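Chapter 3

Before You Sign: Planning and Paying for a Tabletop Robot

Opening the chapter

If you have come to this chapter straight from the last one, you already have a fair picture of what a tabletop arm can and can't do, and you are probably itching to go and get one. I would like to slow you down a little. I don't want to talk you out of it (quite the opposite, I have spent a good part of my working life talking people into it), but the weeks before the order goes in are the cheapest weeks of the whole project, and most of us hurry through them. Changing your mind costs nothing while the plan is still on paper. Once there is a crate in the hallway, it costs a great deal.

We are going to follow one purchase through this chapter and the next. The buyer is Weltmont, a small training center that teaches daily living skills to adults who have lost some use of their hands. The staff there wanted an arm that could help with ordinary things on an ordinary table: moving a mug, lifting a cloth out of a bowl, putting the bowl somewhere else. They had a modest grant, one room to work in, and a good deal of patience, and by July they had narrowed the field to two machines, the Toltosik and the Javik. You will meet both of them properly in Section 3.4. For now it is enough to know that they do much the same job and that their price tags are nowhere near as far apart as they look.

What you will be able to do by the end

When you have finished the chapter and worked through the exercises at the back, you should be able to write a one-page statement of need that a supplier can answer; build a budget that covers the life of the machine as well as its purchase; read a quotation and mark what has been left out of it; and draw up a trial that tells you something useful about your own tasks. You should also be able to explain all of this to somebody who holds the money and has never seen a robot arm outside a movie. Do not skip that last part. It will take more of your time than you expect.

Terms to watch for: statement of need, end-of-arm tooling, reach, payload, duty hours, commissioning, consumables, acceptance trial. Each is defined where it first matters, and they are gathered together again in the glossary.

3.1 Start with the table

People who are new to buying equipment nearly always start with the catalog. I did too. You spread the brochures out, you compare reach with reach and payload with payload, and after an evening of it you have a favorite, and from then on every fact you meet seems to support the favorite. It is a pleasant way to spend an evening and a poor way to spend a grant.

Start with the table instead. Go to the place where the work will be done, with the things that will be handled, and write down what is there. What is the surface? Is it bright, and does it throw the light back? Which objects are hard and which are soft? Which have handles, and which way will the handles be facing when somebody has just put them down in a hurry? How much space is left between one thing and the next?

Soft things deserve a paragraph to themselves. A bowl keeps its shape whatever you do to it, and a mug does the same, but a cloth is never the same shape two times running. It bunches and folds, and it slumps over the rim of whatever you put it in. A pair of fingers that closes neatly on a handle may push a fold of cloth along in front of it, or pinch up two layers where you wanted one. If cloth is anywhere on your list of objects, then end-of-arm tooling (the gripper, its fingers, and whatever pads or tips are fitted to them) will take a bigger share of your budget than the catalog suggests, and you should know that before you fix a figure.

Notice the gaps as well. Buyers measure their objects quite faithfully and then forget to measure the air between them. Yet the fingers have to go somewhere on their way to the thing they want, and so does the much wider housing behind the fingers. Look at how little room there is to spare once a bowl, a mug and a gripper are all in the same corner of a tabletop. 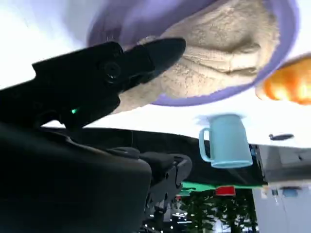 3.2 Writing the statement of need

Once you have your notes from the table, you can turn them into a statement of need. It is a plain document, and it ought to stay that way. It says what has to be picked up, where from, where it has to go, how often, and who will be nearby while it happens. It does not name a machine. If you catch yourself writing down a reach or a payload that you copied from a brochure, cross it out and write the task that made you think you needed it.

Weltmont's first draft ran to several pages and had a long passage in it on the future of assistive technology, which was very well put and of no use to a supplier. The second draft fit on one sheet. Here is the middle of it, more or less as it went out:

"The arm will be used at a fixed table in a teaching room. It must lift and set down an ordinary mug by the handle or by the body. It must take a hand towel or similar cloth out of a bowl without tipping the bowl. It must be possible for a member of staff with no engineering training to stop it, move it by hand, and start it again. We expect to run it for 60 hours a month in term time."

See how much a supplier can do with that. The first sentence rules out a mobile base, and with it a large slice of cost. The sentence on cloth warns that the standard fingers may not be good enough. The sentence on staff turns training into something that has to be quoted for, and the last one gives the duty hours — the time the machine will really be working — without which no honest person can tell you what maintenance will cost.

A word about adjectives. "Reliable," "flexible" and "easy to use" feel like requirements while you are typing them, and every supplier in the world will cheerfully agree to them. Put a task in their place wherever you can. "Easy to use" became, in Weltmont's second draft, the sentence about stopping the arm and starting it again, and I think you will agree that it is a good deal harder to wriggle out of.

3.3 The price and the cost

Now we come to money, and I will ask you to keep two words apart for the rest of the book. The price is what is printed on the quotation. The cost is everything you will pay, to anyone, from the day you order until the day the machine leaves the building.

Weltmont set aside $4000 for everything other than the arm itself, and at the time this seemed generous to them. Let us see what it had to stretch over. There was the mounting, to begin with, for an arm that reaches out over a table pulls on that table, and the one they had was light enough for one person to carry. There were spare fingertips, which are consumables and should be budgeted for every year in the same spirit as printer paper. There was commissioning, meaning the setting up and checking of the machine in its own room, which one supplier had folded into the price and the other had listed in small type on the back. There was training for staff, and then training again for the staff who would replace them. And there was the electrician, whom everyone forgets, and whom Weltmont forgot.

I like to lay all this out in a table with one column for each year and one row for each kind of spending. Leave the rows in even when you believe the answer is zero. An empty row is a question you have asked, and when somebody on the finance side looks at it and says, "Surely there's something under insurance?" you have been saved from an awkward letter in the second year.

Try it now, before reading on. Take a machine you already know well — a photocopier will do, or a kitchen mixer, or a car if you have one — and fill in a budget table for the first 3 years of its life. Set down the price first and then everything else. Most readers find that the rows they struggle with are the ones for people's time, and we shall come back to those when we look at staffing in Chapter 5.

A note on borrowed figures

You will be tempted to take your running costs from somebody else's project. By all means ask, as other users are nearly always glad to talk, and they will tell you things a salesperson won't. But ask about their hours and their objects in the same breath. The Raju workshop, whose plans are reprinted in Appendix B, handled nothing but rigid plastic parts, and its spending on fingertips was so low that Weltmont very nearly copied the figure straight into its own table. A bowl with a towel in it is a different job, and it needs its own number.

If you cannot get a number at all, write down the highest and the lowest that you would believe, and carry both through to the total. It looks untidy. Leave it untidy until the trial has given you something better to go on, and label the row so that whoever reads the budget after you can tell a guess from a quotation.

In the next section we open the two quotations that reached Weltmont, the Toltosik's and the Javik's, and go through them line by line with a pencil. Have your own statement of need beside you as you read, even if it is only a rough one.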